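Fistholm opens chilled packing desk for shared lunches and staff meals

March – Fistholm, the catering supplier to offices and workshops, has announced the opening of a new packing desk for its shared lunch service. The desk will prepare mixed orders of hot, cold and baked food in insulated carrier bags, and will serve customers within 15 kilometres of the company's main kitchen.

The service was developed over the winter with the packaging firm Dremar and the bakery Van Acker. It is intended for workplaces which do not have a canteen of their own and which order food for small groups at short notice. Fistholm expects the desk to handle 3500 orders in its first season.

Under the new arrangement, each order is laid out on a single table before it is packed. Shellfish is served in a bowl, baked goods are wrapped singly, and smaller items are placed in clear trays with moulded compartments so that they do not touch one another. The order is then checked against the customer's list and placed in a bag with a foil lining.
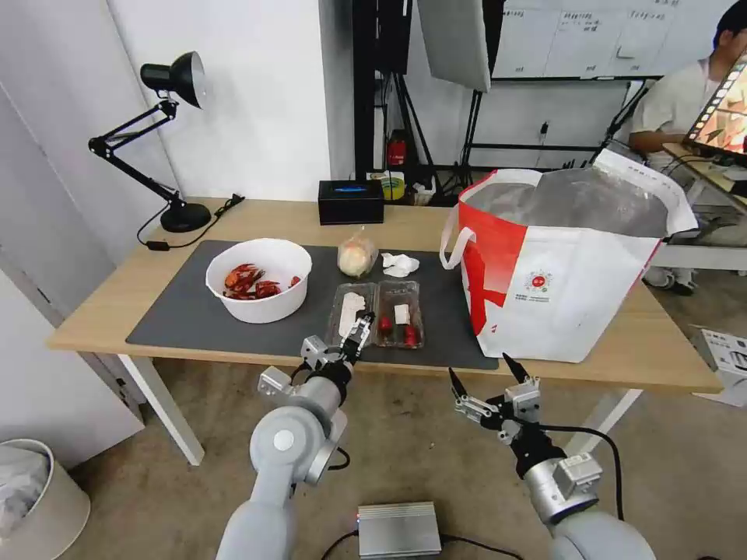
How long before the meal should an order be placed?

Orders for the same day should reach the packing desk by 10.30 in the morning, and larger orders should be placed by 4 in the afternoon on the day before.

Maarten Dekker, Head of Service at Fistholm, welcomed the opening of the desk.

"Our customers have told us that they would like to order different kinds of food together and receive them in one bag," he said. "In the past, a bun and a bowl of crawfish would have come from two counters and been packed at two different times. We have brought that work to one table, and the person who packs the order can now see all of it before the bag is closed."

The layout of the desk was agreed after a trial at the company's Buvholm site. Staff there tested several working heights and surfaces before settling on a light wooden table with a dark grey mat. The mat gives a clear working area and is wiped down between orders. An adjustable lamp stands at the left of the table, and the bag is kept upright on the right, within reach of the person packing. Tissues are kept at the back.

During the trial, staff at Buvholm packed 1000 orders. Of these, 900 were packed by one person working alone, and the remainder were larger orders shared between two. The findings have been used to write a short guide for new staff, which sets out the order in which food should be placed in the bag. Heavy and flat items go in first. Buns and other soft goods are placed on top, and bowls with lids are kept level with a folded sheet of packaging on either side.
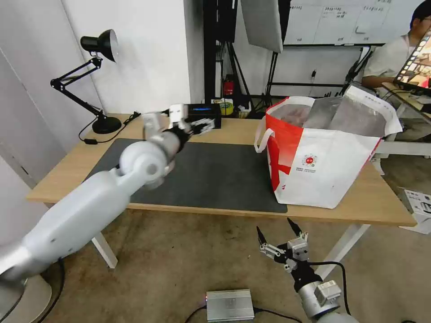
The packing desk, with the carrier bag open on the right and the lamp at the back left corner.

The carrier bags are white and red, with white handles. Customers are asked to fold the bags flat after use and return them with their next order. Returned bags are inspected at the packing desk, and any bag with a torn lining is withdrawn. Dremar will collect withdrawn bags once a month and will report to Fistholm each quarter on the number which could be repaired.

Van Acker will supply the buns and sliced bread for the service from its own ovens. Deliveries from the bakery will reach the packing desk twice each morning, at 6 and at 9. Customers who need to avoid certain foods should say so when they place the order. Orders containing shellfish will carry a separate label, and shellfish will not be packed in the same bag as an order marked as free from it.

The desk will be open throughout the working week from 7 in the morning until 3 in the afternoon. Existing customers of Fistholm do not need to register again and may use their present account number. New customers may open an account by telephone or in person at the main kitchen, where a printed list of trays, bowls and baked goods is available free of charge.

A second packing desk is planned for the Buvholm site. Details of its opening hours and delivery area will be published when the work there has been completed.

Notes for editors

Fistholm supplies prepared food to offices, workshops and training centres. Interviews with Maarten Dekker and visits to the packing desk may be arranged through the Fistholm press office during normal opening hours.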